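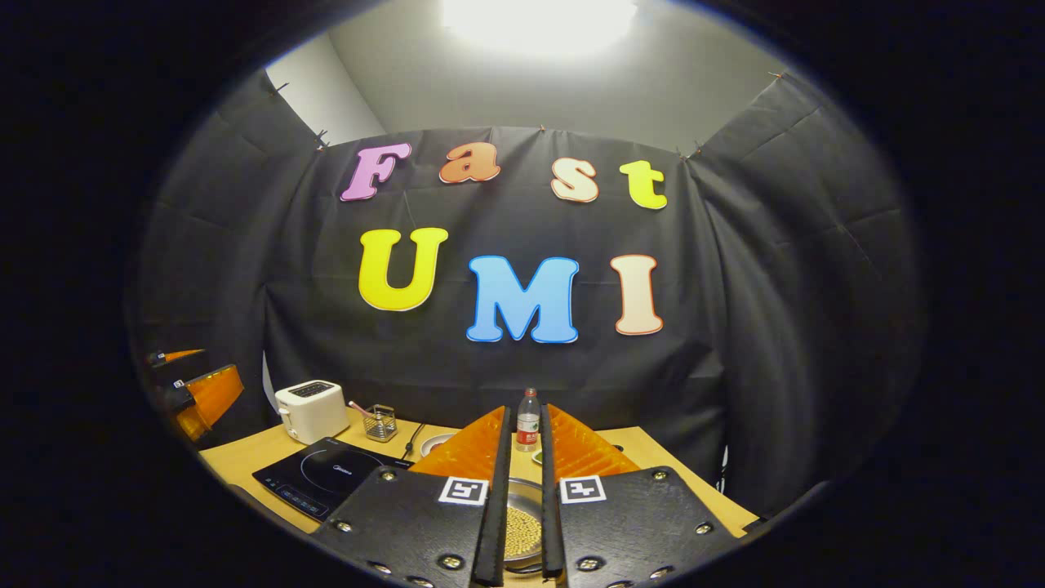
Food Service Operations I
Unit 4 handout: Portion Control and Yield

Read this before the lab session. Bring a calculator and your copy of the recipe cost form from Unit 3.

1. Terms

As purchased (AP): the weight or count of an item as it comes from the supplier, with peel, bone, packaging liquid and so on.

Edible portion (EP): what is left after trimming, peeling and draining. This is the amount that can be served or cooked.

Yield percent: EP weight divided by AP weight, times 100.

Portion size: the amount of an item served to one guest, given by weight, volume or count. A recipe should state which one. "One scoop" is not a portion size unless the scoop number is written next to it.

2. Why yield matters

A kitchen pays for AP weight and sells EP weight. If the cost of a dish is worked out from AP weight alone, the dish will look cheaper than it is. The error is small for rice or flour, where nearly everything is used. It is large for items such as fresh pineapple, whole fish and artichokes.

Yield also changes with the season, the supplier and the person holding the knife. The printed tables in the back of the textbook are a starting point. Run your own test whenever you change suppliers or buy a different size or grade.

3. Working a yield test

Weigh the item before you touch it. Write the number down. Trim it the way the recipe says, keeping usable trim in one container and waste in another. Weigh each. The usable product, the usable trim and the waste should add up to the starting weight, less a little for moisture and what sticks to the board. If the gap is large, weigh again.

Worked case, carrots for the Saxena lunch account:

AP weight: 600 ounces
EP weight after peeling and trimming: 444 ounces
Waste: 156 ounces
Yield: 444 / 600 = 74 percent
Loss: 26 percent

To find how much to buy, divide the EP amount you need by the yield as a decimal. For 37 pounds of cleaned carrots, 37 / 0.74 = 50 pounds AP. A common mistake is to add 26 percent to 37 pounds. That gives 46.62 pounds, and you will run short.

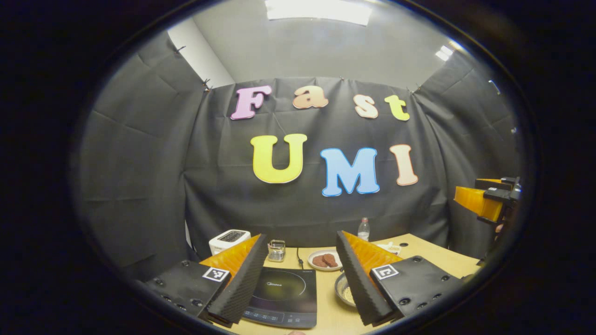
4. From yield to portion cost

Divide the AP price per pound by the yield to get the EP price per pound. Then multiply by the portion weight in pounds.

Say carrots cost $1.11 a pound AP. EP price is 1.11 / 0.74 = $1.50 a pound. A four-ounce portion is a quarter of a pound, so the portion cost is $0.375. Carry three decimals until the last step, then round up to the next cent. On the cost form this goes in column F as $0.38.

5. Portioning tools

Scoops (also called dishers) are numbered by how many level scoopfuls fill a quart. A higher number means a smaller scoop. A number 8 scoop holds half a cup, and a number 16 holds a quarter cup. Scrape level against the side of the pan.

Ladles are marked in fluid ounces. Remember that fluid ounces measure volume. Four fluid ounces of stew and four ounces of stew by weight are not the same thing.

Portion scales should be set to zero with the empty container on them. Check them against a known weight at the start of each shift.

Spoons for serving come solid, slotted and perforated. They are not measuring tools and should not be used for any item costed by weight.

6. Tracking portions on the line

The Himura worksheet has one row per menu item. Fill in the planned count before service and the actual count after. If the pan was planned for 24 portions and gave 21, the line is overserving, or the pan was short to begin with. Check the pan weight before you talk to the server.

Write down leftovers by weight, even when they will be thrown out. Blank boxes are marked as missing.

7. Problems to turn in

a. Whole cabbage, 44 pounds AP, trimmed to 35.2 pounds. Find the yield.
b. Using your yield from (a), how much cabbage must be bought for 24 pounds EP?
c. Cabbage costs $0.60 a pound AP. Find the cost of a three-ounce EP portion.
d. A soup is costed at six fluid ounces a bowl. The server is using an eight-ounce ladle, filled once per bowl. By what percent is each bowl over?

Show your work for all four. Answers without work get half credit. Read chapter 9 through the section on cooking loss before Unit 5.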